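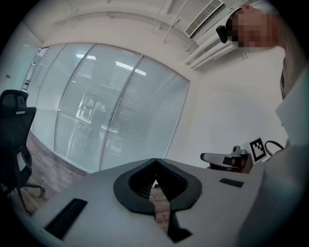

Zuletzt geändert: April, 16:40 Uhr

Presse > Meldungen > Training & Gesundheit

Grarkeo startet Laufprogramm für Menschen im Schichtdienst

Der Kursanbieter Grarkeo nimmt mit „Tristana“ ein Lauf- und Kräftigungsprogramm ins Angebot auf, das sich an Beschäftigte mit wechselnden Arbeitszeiten richtet. Das Programm läuft über zwölf Wochen und beginnt noch im April. Trainiert wird im Stadtteil Taston, bei trockenem Wetter auf der Finnenbahn am Valdebenito-Park, sonst in den Kursräumen in der Nähe. Für den ersten Durchgang stehen 81 Plätze zur Verfügung. Anmeldungen sind ab sofort möglich.

Wer in Früh-, Spät- und Nachtschicht arbeitet, kann an einem Kurs mit festem Wochentermin meist nur unregelmäßig teilnehmen. Viele brechen nach wenigen Einheiten ab, weil sie den Anschluss an die Gruppe verloren haben. Tristana arbeitet deshalb ohne feste Gruppen. Jede Einheit wird in derselben Woche dreimal angeboten, einmal am Vormittag, einmal am frühen Nachmittag und einmal am Abend. Die Teilnehmenden wählen jeweils den Termin, der zu ihrem Dienstplan passt, und müssen sich nicht für die gesamte Laufzeit festlegen. Eine Abmeldung ist bis zwei Stunden vor Beginn ohne Angabe von Gründen möglich.

Auch der Trainingsplan selbst ist auf unregelmäßige Wochen ausgelegt. Pro Woche sind zwei Laufeinheiten und eine Einheit Kräftigung vorgesehen. Kommt eine Nachtschichtfolge dazwischen, kann der Plan auf eine Laufeinheit gekürzt werden, ohne dass die Woche wiederholt werden muss. Fallen alle Einheiten aus, wird an der Stelle weitergemacht, an der aufgehört wurde. Für diesen Fall gibt es am Ende des Programms zwei zusätzliche Wochen, in denen die Trainerinnen und Trainer weiter zur Verfügung stehen.

„Wir haben in unseren Abendkursen immer wieder Leute gehabt, die drei Wochen da waren und dann vier Wochen nicht“, sagt Somtochukwu Odukoya, bei Grarkeo verantwortlich für den Bereich Ausdauer. „Die kamen zurück und wollten sofort wieder mit der Gruppe mithalten. Das geht mit den Schienbeinen selten gut. Im neuen Programm läuft jeder auf dem eigenen Stand, auch wenn zehn andere schon weiter sind.“

Inhalt des Programms

Vorkenntnisse sind nicht erforderlich. Der Einstieg erfolgt mit kurzen Laufabschnitten von jeweils einer Minute, dazwischen wird gegangen. Die Laufabschnitte werden von Woche zu Woche länger. Ziel ist es, am Ende eine halbe Stunde am Stück in ruhigem Tempo laufen zu können. Eine Zeitmessung findet nicht statt, und es gibt keinen Abschlusslauf mit Startnummer. Wer am Ende an einer Laufveranstaltung teilnehmen möchte, kann sich dazu beraten lassen.

Die Kräftigungseinheiten dauern 45 Minuten und kommen weitgehend ohne Geräte aus. Geübt werden vor allem Waden, Hüfte und Rumpf, also die Bereiche, die beim Laufanfang erfahrungsgemäß am schnellsten Beschwerden machen. Matten sind vorhanden, eigene können mitgebracht werden. Für die Einheiten im Freien werden Laufschuhe benötigt. Besondere Kleidung ist nicht nötig. Bei den Abendterminen bittet Grarkeo um helle Oberteile oder eine Reflexweste, der Weg zwischen Umkleide und Laufstrecke ist stellenweise schlecht beleuchtet.

Zusätzlich gibt es zwei Informationsabende. Der erste behandelt das Thema Schlaf nach der Nachtschicht und die Frage, wie viel Abstand zwischen Training und Schlafengehen sinnvoll ist. Beim zweiten geht es um Essen und Trinken vor und nach dem Sport, wenn die Mahlzeiten nicht zu den üblichen Zeiten liegen. Beide Abende werden mitgeschnitten und stehen den Teilnehmenden danach im Kundenbereich zur Verfügung. Sie ersetzen keine ärztliche Beratung.
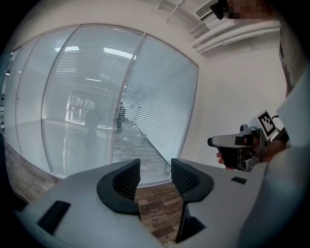

Vor dem ersten Lauftraining füllen alle Teilnehmenden einen Gesundheitsfragebogen aus. Er fragt nach Herz-Kreislauf-Erkrankungen, Gelenkbeschwerden, Operationen im vergangenen Jahr und regelmäßig eingenommenen Medikamenten. Ergeben sich daraus Auffälligkeiten, verlangt Grarkeo vor der Teilnahme eine ärztliche Freigabe. Die Fragebögen werden nach Ende des Programms gelöscht. Schwangere können nach Rücksprache mit ihrer Ärztin oder ihrem Arzt an den Kräftigungseinheiten teilnehmen. Diese werden dann entsprechend angepasst.

Erfahrungen aus der Umfrage

Dem neuen Angebot ging im vergangenen Herbst eine Befragung unter Kundinnen und Kunden von Grarkeo voraus. Fast 300 Personen haben den Fragebogen zurückgeschickt. Von denen, die im Schichtdienst arbeiten, gaben 67 Prozent an, mindestens einen Kurs vorzeitig beendet zu haben. Als Grund wurde am häufigsten der Dienstplan genannt, danach Müdigkeit und an dritter Stelle die Anfahrt. Die Befragung ist nicht repräsentativ. Sie gibt nur die Antworten der Personen wieder, die ohnehin schon Kontakt zu Grarkeo hatten.

Aus den freien Antworten wurden mehrere Punkte übernommen. So war häufig der Wunsch nach Terminen am Vormittag zu lesen, die nicht zu früh liegen. Der Vormittagstermin beginnt daher erst um 10.30 Uhr. Mehrere Befragte wollten außerdem wissen, wer die Einheit leitet, bevor sie sich eintragen. Die Namen der Trainerinnen und Trainer stehen jetzt bei jedem Termin dabei. Nicht umsetzen ließ sich der Vorschlag, auch nach der Spätschicht ein Training anzubieten. Die Umkleiden in Taston schließen um 22 Uhr, und eine Verlängerung war mit dem Vermieter nicht zu vereinbaren.

„Ich habe selbst sechs Jahre Schicht gearbeitet und bin damals meistens allein gelaufen, oft viel zu schnell und viel zu müde“, sagt Odukoya. „Ein Plan, in dem eine ausgefallene Woche vorgesehen ist, hätte mir mehr geholfen als jeder Motivationsspruch.“

Anmeldung und Kosten

Die Anmeldung erfolgt über das Kursportal von Grarkeo oder persönlich am Empfang in Taston. Die Plätze werden nach Eingang der Anmeldungen vergeben. Ist das Programm ausgebucht, wird eine Warteliste geführt. Frei gewordene Plätze werden bis zum Ende der zweiten Woche nachbesetzt, danach ist ein Einstieg erst wieder im nächsten Durchgang möglich. Dieser ist für den Spätsommer geplant.

Die Teilnahmegebühr umfasst alle Einheiten, die beiden Informationsabende und die zwei Zusatzwochen. Sie kann in einem Betrag oder in drei Raten gezahlt werden. Die aktuellen Preise einschließlich der Ermäßigungen für Auszubildende sind im Kursportal hinterlegt. Ob eine Krankenkasse sich an den Kosten beteiligt, sollten Interessierte vor der Anmeldung mit ihrer Kasse klären. Eine Teilnahmebescheinigung stellt Grarkeo auf Wunsch aus.

Arbeitgeber können für ihre Beschäftigten Plätze reservieren. In diesem Fall erhält der Betrieb eine Sammelrechnung. Angaben dazu, wer wie oft am Training teilgenommen hat, werden nicht an den Arbeitgeber weitergegeben.

Anfahrt

Die Kursräume liegen wenige Gehminuten von der Bushaltestelle Taston Mitte entfernt. Fahrradständer befinden sich vor dem Eingang. Parkplätze sind nur in geringer Zahl vorhanden und am Abend meist belegt. Während der Bauarbeiten an der Parkmauer ist der Zugang zur Finnenbahn nur von der Nordseite des Valdebenito-Parks aus möglich. Treffpunkt für alle Laufeinheiten ist auch bei gutem Wetter der Empfang. Taschen und Wertsachen können dort eingeschlossen werden, ein eigenes Vorhängeschloss ist mitzubringen.

Über Grarkeo

Grarkeo bietet Kurse in den Bereichen Ausdauer, Rücken und Beweglichkeit an. Das Unternehmen arbeitet mit festangestellten und freien Trainerinnen und Trainern. Neben den offenen Kursen führt Grarkeo Trainingseinheiten in Betrieben durch.

Kontakt für Redaktionen

Somtochukwu Odukoya, Bereich Ausdauer. Rückfragen und Terminwünsche für einen Besuch beim Training bitte über das Presseformular. Interviews mit Teilnehmenden sind nach vorheriger Absprache ab der dritten Programmwoche möglich. Abdruck frei, um ein Belegexemplar wird gebeten.

Start Kurse Standorte Für Betriebe Presse Kontakt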